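26 Apr 2020

Sample tracking, day one of the real thing! I have been waiting for this since last August, when we were still writing tube numbers in the green notebook and losing whole afternoons to the question of which freezer box was which. Drarum went live for the water group at eight this morning and I was so keyed up I got to the lab before the lights came on.

The import ran overnight. 2,641 sample records, all out of the old spreadsheet, and I had told everybody to expect a mess. It was not a mess. 184 of them got kicked out into the review list, nearly all for the same thing, a collection date typed in the wrong order. I fixed the first 20 by hand to get the feel of it and then found the bulk edit screen, which does the lot in one go if you filter by site first. I wish I had found it before the first 20, but it was kind of fun seeing them drop off the list one after another.

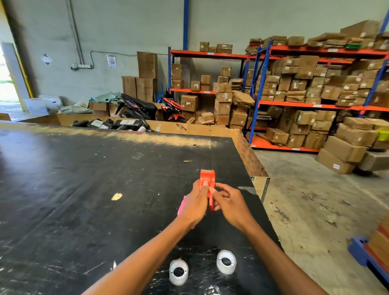

Jeferson Toledo wrote back before lunch that the parent and child samples were finally linked the right way around, and that he had pulled up a split from the Bustamante wells and could see both halves, who had signed for them and which shelf they were on, without getting up from his chair. He did want to know why the shelf names were all in capitals. Because I typed them that way, Jeferson! I'll change them if it bothers people.

The link between parent and child was the part I cared about most. In the notebook we would write "split, see p. 40" and page 40 would say "see p. 12" and so on until you gave up and ran the test again. Now you click the parent and there they all are, like a little family tree. I must have clicked on thirty of them this morning just to look.

Barcodes next. We set the scanners up in the back and I printed a sheet of 300 labels. The first row came out shifted to the left, so the last digit was missing on every one. Wernarent, who sold us the printer, had me change the gap setting from automatic to fixed, and the second sheet was perfect – crisp, square, and the scanner beeped on the very first try, even on the curved side of a tube. I did a small dance. The labels are supposed to hold up in the minus eighty, so I put a few tubes in to sit overnight and I'll check them first thing.
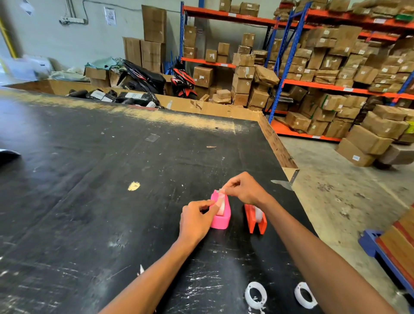
After that I spent an hour on the permissions, which I had been putting off. Every user has a role, and every role has a list of things it can do, and the list is LONG. I went with four roles for now: log in samples, enter results, approve results, and me. The one thing I was strict about is that whoever enters a result can't also approve it. The old spreadsheet let anyone do anything and we all know how that went with the nitrate batch.

Anditbridge is still the loose end. It is meant to carry readings straight from the instruments into Drarum, and so far it talks nicely to the pH meter and the balance but not to the spectrometer. It connects, it says it is listening, and then nothing shows up. I have a feeling it's the file name, because the spectrometer puts a space in it. I'll try a new export template tomorrow. Even with just the balance hooked up it's wonderful, though. You put the dish down, press the button, and the weight is in the record – no copying, no squinting at somebody's sevens.

Things to do: turn off the email alert that goes out every time anyone logs in a sample (sorry, all). Ask if the Bustamante people can send their field sheet as a file so I'm not typing it in. Find out how far back the audit trail goes, and whether it kept my messing around in the test area. Lowercase the shelves.

I stayed late and didn't mind a bit. I ran the turnaround report on my way out, only one day of data in it, a single fat bar on an empty chart, and I printed it anyway and pinned it over my desk.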